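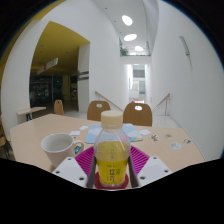
A clear plastic bottle with a screw cap, the kind of thing refill schemes ask us to give up.

The refill that costs more than the bottle

My building has had a Grumura shelf in the lobby since December. If you haven't come across Grumura, it is a subscription that brings washing-up liquid, hand soap and floor cleaner in pouches, which you pour into a set of glass bottles you were sold at the start. The empty pouches go back in a padded envelope. Everything is tracked in an app called Jasivness, which tells you how much plastic you have avoided and gives you a little leaf when you have avoided a lot of it.

I signed up. I want that understood before I start complaining, as I am tired of articles by people who have never filled anything from a pouch. I paid for the starter set, I learnt which way to tilt the thing, and I have a drawer with two padded envelopes in it that I keep meaning to post.

My trouble with it began when I looked at the sums. A litre of washing-up liquid through the scheme costs me a good deal more than a litre of the own-brand stuff at Florkico, which comes in a bottle. I would accept paying extra for something that was clearly better. What I can't work out, after several evenings of trying, is whether it is better at all.

The company says so, naturally. Its last leaflet claimed that 1106 households in my part of the city had "switched off single use". I wrote and asked how that was measured. The reply came quickly and was friendly. A household counts as having switched when it places its first order. It goes on counting if it never orders again. It goes on counting if it orders pouches and also buys bottles, as I did all through the winter whenever I ran out in the middle of a delivery cycle.

I asked a second thing, which was how many pouches come back. There was a pause of nine days before that answer. Of every 3000 sent out in the pilot, 668 had been returned. The person writing to me described this as an encouraging start, and perhaps in the trade it is. To me it reads as a scheme in which most of the packaging goes wherever packaging went before. And a pouch is usually made of several layers bonded together, so the bin is where it tends to stay. The dull old bottle, in my area at least, goes in the recycling with the milk containers.

I put this to Benvinda Garcia, a friend who has spent years working in waste contracts and has no patience with me on the subject. She thinks I am being unfair. A pouch weighs far less than a bottle, she pointed out, so you could throw away every one and still be throwing away less stuff. She is right about the weight. I had left it out, and it deserves its place. But that is an argument for pouches. You could put pouches on a supermarket shelf, at a supermarket price, and skip the lobby, the app, the envelope and the leaf. Some shops do. The part of the scheme that does any good is the part that needs no subscription, and the subscription is what I am paying for.

She didn't agree with that either, and we left it there.

I've come to distrust the word refill. It used to mean something fairly plain. When I was a child there was a hardware shop on Mudaliar Street where you took your own can and a man filled it with paraffin, or turps, or whatever you had come for, from a drum at the back. The can was filthy and lasted decades. The saving was yours, because you weren't paying for a new can. If the shop had tried to charge you more for bringing your own, people would have laughed and gone down the road.

Now the can is the product. It is sold to you in frosted glass with a bamboo pump, and it photographs well beside a sink. I know several people who own two sets, one for the kitchen and one that came as a present. My own soap bottle lost its pump in the second month. The replacement came alone in a cardboard box big enough for a pair of boots, with paper stuffing, and I received a leaf for it.

None of this would matter if it were only a matter of taste. People can spend their money on pretty bottles, I have spent mine on sillier things. It bothers me because schemes like this are now being put forward as policy. Our council has let Grumura use lobbies and library foyers without rent, on the grounds that it reduces household waste. There is talk of putting the leaf figures into the annual report on the environment. So a number made by a company, from first orders, counted in a way that can only ever go up, will sit in a public document next to numbers that somebody weighed on a lorry.

I went to the meeting where this was discussed. It was at half past five, which keeps out anyone with a job or a child to feed, and there were more chairs than people. Ghazal Farahani, who represents the ward next to mine, asked the only question I had wanted asked: would the council look at whether the bins had got any lighter? She was told that this would be difficult. It would be, I'm sure. It is also the whole question. If the bins are no lighter then the scheme hasn't done what it says, however many of us have joined, and no quantity of leaves will make up for it.

There is an easy reply to all this, and I've had it from my own daughter. It is that small steps add up, and that picking at them puts people off taking any. I used to believe this more than I do. I think a small step can also use up the wish to take a bigger one. In the weeks after I joined I felt pleased with myself in a way I now find embarrassing, and I bought a coat I didn't need. I don't claim the one caused the other. I only notice that I had a sense of being in credit, and that the app had given it to me, and that I went out and spent it.

The other reply is that I should offer something better. Fair enough, though I don't see why the person who spots the hole in the bucket is always told to supply the new bucket. Still. Make the bottles fewer and duller. Agree on a handful of shapes, so that any shop can take back any bottle and wash it, as used to be done with beer and milk. Sell the liquid stronger, so we aren't carting water up and down the motorway. Charge a deposit big enough to be annoying. Those ideas are old and most of them have been tried somewhere, with results that could be looked up and argued over. None of them gives a company a monthly payment from each of us, and I suspect that explains some of the difference in enthusiasm.

I am aware that I might be wrong about the future of it. Return rates may climb. The pouches may get simpler, and Grumura says it is working on one made of a single material, to be announced when it is ready. I would be glad to see it. I'd be gladder to see it weighed.

Meanwhile I have worked out what I've spent. Leaving aside the starter set, which I have decided to think of as ornaments, I have paid for seven deliveries. According to Jasivness I have avoided 417 grams of plastic. The help page says this assumes that I posted back every pouch, and that I would otherwise have bought the heaviest bottle on sale. I would have bought the cheap one from Florkico, cut it open when it was nearly empty to get at the last of it, and put it out with the recycling.

I tried to cancel last week. The button is under "Pause my impact", and it asks three times if you are sure. I said yes twice, and then the page went back to the beginning, so I shall have to ring them.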